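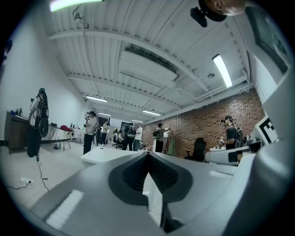 A gripper's view of the long room during a shared session, brick wall to the right.

Sharing the Long Room: Our House Rules for Hand-Held Gripper Work, Second Edition

By Rosine Guillot

Those of you who were with us in January will remember the first edition of the house rules, which was a single sheet taped up by the kettle and mostly written by me in an afternoon. It served us well enough while there were only a couple of people collecting at a time. Then the room filled up, the backpacks multiplied, and the sheet began to collect penciled notes in the margins (some of them very helpful, some of them a bit rude!), and by the end of the summer it was plain that we needed to sit down and do the thing properly. So Benoît Deschamps and I did, with a great deal of coffee and with help from the people at Huretti and Nokus who share the room with us, and the second edition takes effect on 24 October 2020.

I want to walk you through what has changed and, where I can, how we got there. The full text is on the shared drive in the folder called Joly, alongside the old one. Please do read it before your next session even if you've been doing this longer than I have. It's four pages, the type is large, and Benoît drew the diagrams.

People moving about in backpacks

Let me start with the part that everybody asked for. When you wear a rig on your back you are deeper than you think you are, and you turn around with the confidence of a person who isn't wearing one. I've done it myself, into a shelf. The new rule is that anyone in a backpack rig says "turning" out loud before turning around in a narrow spot, and the people nearby answer. It feels silly for the first hour and then it stops feeling like anything at all.

We've also settled on a passing side. Walk on the right, the way you would in a corridor, and if you meet someone who is in the middle of a take, you are the one who waits. A person who is recording is looking at their hands and at whatever their hands are doing, and it isn't fair to expect them to look out for you too. If you're carrying something hot or sharp or heavy, of course, all bets are off, and you should speak up and be let through.

Cables get their own paragraph in the new edition. Anything plugged into the floor or the wall while a person is wearing it counts as a tether, and a tethered person stays put. You may stand, reach, bend and turn halfway, but you don't stroll. If the task calls for walking from one table to another, you run on battery. Before anyone starts, the cable is laid out where people can see it, with the slack on the wearer's side, and it never crosses the route to the door. Benoît would like a bright tape along every cable, and I'd like that too, so there is now a roll in each drawer. Please put the roll back when you're finished with it.

Markers, labels and wiping things down

The square black and white tags matter more than almost anything else in the room, and they suffer the most. A corner lifts, somebody presses it back down with a thumb, and after that it's sitting a hair off from where the software believes it is. We lost the better part of a batch to exactly this. Out of 1,238 takes submitted for the Bikik project, 117 were sent back to us, and when we went through them together, lifted or smudged tags were the most common complaint by a long way.

So, from now on, tags are checked at the start of a session and again after the midday break. Look at them flat on and then from the side. If an edge is up, the tool comes out of use and goes in the gray tray, and you take another. Please don't press it down and carry on, even if you're only three takes from the end. I know how tempting that is! Replacement tags are fitted by Benoît or by me, with the little alignment jig, and then the tool is calibrated again before it goes back on the rack.

White labels on the gripper body are for writing on, in pencil, and they carry the tool number and the date of the last check. They are not for lunch orders. If a label has become unreadable, ask for a fresh one. For cleaning, use the dry cloths first and the damp ones only on the smooth parts of the body. Keep liquid away from anything with a texture or a seam.

Light

We had a long and rather enjoyable argument about the ceiling lights. The Nokus people preferred to switch off the far row so their end of the room was more like somebody's living room in the evening, and our side wanted everything on, all the time, for consistency. Where we ended up is that all the ceiling fixtures stay on by default, and a team that wants something different writes it on the board before the session and tells everyone in the room. What causes trouble is a change partway through that only half the room knows about. If a tube starts flickering, stop, note the time in the log, and let the building office know. Takes recorded under a flickering tube get a flag in the log and we decide about them later.

While we're on the subject, a word about which way the tool points when you aren't using it. Many of us let the gripper hang or rest it tipped back, and then it spends several minutes faithfully recording the ceiling, with a slice of whoever happens to be standing nearby. That footage takes up space and somebody has to trim it. If you're going to pause for more than a minute, end the take. If you're only pausing for a breath, hold the tool level over your table with the fingers open.

Other people in view

I'd ask you to read this section twice. With so many of us working in one long room, we're always in one another's recordings, and being relaxed about that is no excuse for being careless. Everyone who comes through the door signs the consent sheet for the session, including people who have only come to borrow a screwdriver. Visitors are told before they come in, so that they can turn around again if they'd like to, and no one is to be asked why. Anyone who has signed may still ask for a stretch to be removed, on the day or at any time after, by writing to me. You needn't give a reason.

Screens facing the room are locked or turned away. Personal papers go in a drawer, and so do phones, unless the phone is part of the task. Head-mounted cameras come off before you go to the restroom or out to the yard, every time, even if you're sure they're switched off. Hang them on a hook with the lens toward the wall.

Tables and things on tables

Each team has its own table for the session and sets it up as the task sheet says. Appliances stand well back from the edge, unplugged unless the task needs them live, and anything with a heating element has a second person close by while it's on. When the session ends, the table goes back to how it was found, and small bottles and loose bits go back to their usual place so that the next team isn't hunting for them. I know that some of you like to leave a half-done setup for the following morning. You can, if you leave a card on it with your name and the task. Without a card it gets cleared.

We had a few questions about props borrowed from one team by another. The answer is a friendly yes, as long as it's written down. Two of the longest searches of the spring were for things that had simply moved three tables over.

How long, and how often

Backpack rigs are heavy in a way you notice the next day. The old sheet said to rest "as needed," and it turned out that the people who most needed to were the last to do it. In the new edition a wearing stretch is 40 minutes at most, followed by a break with the rig fully off and set down on its stand, buckles closed so the straps don't trail. If your shoulders or neck are sore before the 40 minutes are up, take it off then. We would much sooner have fewer takes. The gripper hand should be swapped too, if the task allows for either one, and if your grip is getting shaky, that's plenty of reason to stop.

Our session ceiling is now 200 takes per team, down from what had become a kind of unofficial contest. I'm fond of a contest, and I was on the winning side of one or two of those afternoons, but when Benoît laid out the late-day takes next to the morning ones, I could see for myself how sloppy we'd become.

Logging what went wrong

Dropped objects, bumped elbows, a failed grasp, a battery that died early: all of it goes in the log in plain words, with the tool number and the time. Keep failed takes, mark them as failed, and let the people who use the data decide what they want. A clean log from a whole day's work makes me more nervous than a messy one. Nobody is going to be scolded for what they write there.

If you've got comments on any of this, there's a copy of the new edition pinned by the door with wide margins, and you're very welcome to write in them. Pencil, please. Benoît will be going over the tag checks with anyone who wants to see them done, and I'll be in the room most mornings, usually at the table nearest the window end, happy to talk for much longer than you'd planned.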